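The ferry to Astport left at 4 in the morning, and Halldóra Hjaltested was the only passenger who had brought no luggage. She had her father's key in her coat pocket and a slip of paper with the number 3307 on it.

Samer Khalaf met her at the dock. He had rented the room above the Sárközi bakery to her father for nine years and had never been told his first name.

"He paid on time," Samer said. "He bought one roll a day. In February he stopped coming down."

They walked up the hill without talking much. The key stuck, then turned. There was a bed, a chair, a radio, and a shelf of tide tables.
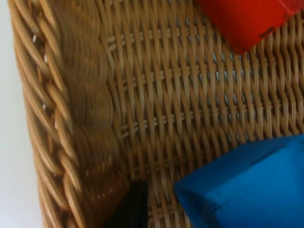 "What's the number?" Samer asked.

"I thought it was a locker. Or a bank box."

He looked at the slip and shook his head. Then he went to the radio and turned it on. It gave a low hum. He opened the top tide table and found her father's handwriting in the margin, small and even, a number for each day he had lived there. The last one was 3306.

Halldóra sat down on the bed. Downstairs someone was pulling trays out of the oven.

"Do you have a pencil?" she said.

Samer found one behind his ear and gave it to her. She wrote the next number under the last, and then asked him what he charged for the room.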